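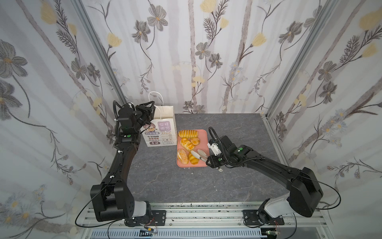 Consumer Evidence, Unit 4: What we think we know about selling bread and cakes
Killimham College, Retail and Food Studies
Notes revised 21/03/2020

Reading before class: Delaunay, chapter on smell and appetite. Masson, the short reply. Both are in the course folder. Read the Masson first if you only have time for one. It is eight pages and he is rude in a useful way.

1. The claim

Most trade books on bakery retail repeat some version of this: the smell of baking sells bread. You will find it stated as fact in training manuals, in shop design brochures, and in the sort of magazine article that gets pinned up in a staff room. Some go further and say a shop should vent its ovens toward the street.

It may well be true. I buy more than I meant to when a bakery smells good, and so do you, probably. But a feeling we share is a poor start for a unit on evidence, and the written support for the claim is thinner than its fame suggests.

2. The Leblanc survey

The source quoted most often in our region is a customer survey carried out for Leblanc, the bakery chain, by a consulting firm called Iketti. Staff handed out 694 forms at the counter in the Caltaston shop. Of these, 671 came back filled in. On 451 of them, the customer had ticked "yes" next to the question "Did the smell of fresh baking make you want to buy today?"

The brochure reports this as two thirds of customers buying because of smell. Look at what was asked and who was asked.

The forms were given out at the counter. Everyone who got one was already buying something. People who walked past, or came in and left again, are missing. A survey of buyers can't tell you what turns people into buyers.

The question supplies its own answer. It says "fresh baking," which is a compliment, and it offers yes or no. Try writing a version with no compliment in it. We will compare attempts in class.

"Made you want to buy" is also a question about causes, put to people standing in line with their coats on. Most of us are bad at knowing why we did something, even a minute later. Delaunay accepts this and says the answers are still a rough guide. Masson says they are a guide to what people find pleasant to agree with. I side with Masson here, though he overstates it later on.

Then there is the return rate. Nearly every form came back, and that should worry you a little. Forms left on a table don't come back like that. Either the staff stood there while people filled them in, or there was a reward. The brochure doesn't say. If a member of staff was watching, "yes" is the polite answer.

3. Did sales change?

Iketti also gives sales figures, and these look stronger at first. The Caltaston shop moved its ovens to the front in October and sold more in the weeks after than in the weeks before.

Write down everything else that could have changed. My own list: cooler weather, which tends to help bread and warm pastry; a repainted front and new lighting, done at the same time as the ovens; a price cut on two kinds of roll, mentioned in a footnote; and the plain interest people take in any shop that has had builders in it. A before-and-after comparison in one shop can't separate these. The chain had other shops where nothing was moved, and their sales for the same weeks would have helped a lot. They are not in the brochure. Perhaps they were never looked at.

4. Delaunay's experiment

Clotilde Delaunay did something better. She had 100 adults choose between items on a printed list, half of them in a room scented with bread and half in a plain room. The people in the scented room picked more baked goods. Who went into which room was decided by chance, so the weather and the paint drop out of it.

Still, choosing from a list costs nothing. No one paid, no one carried anything home, and no one had a dinner waiting. Benoît Masson points out that the scent was also much stronger than in a normal shop, and that several people guessed what the study was about. Delaunay's answer is that dropping the guessers made little difference. She doesn't print the numbers for that – I wish she had.

5. Where this leaves us

A weak claim: under some conditions a bread smell nudges people toward choosing baked goods. I am fairly happy with that.

A strong claim: moving your ovens to the front will pay for the building work. I have not seen anything that supports this. The people who say it most firmly often sell shop fittings.

For next time

Find one claim about selling food in a trade magazine or on a supplier's website. Product color, shelf height, music and lighting are all good places to look. Follow it back to where it came from, and note each step. Bring one page. If the trail stops at "studies show," hand in the page anyway and say where it stopped.

Do not use the one about slow music and restaurants. I have marked it too many times.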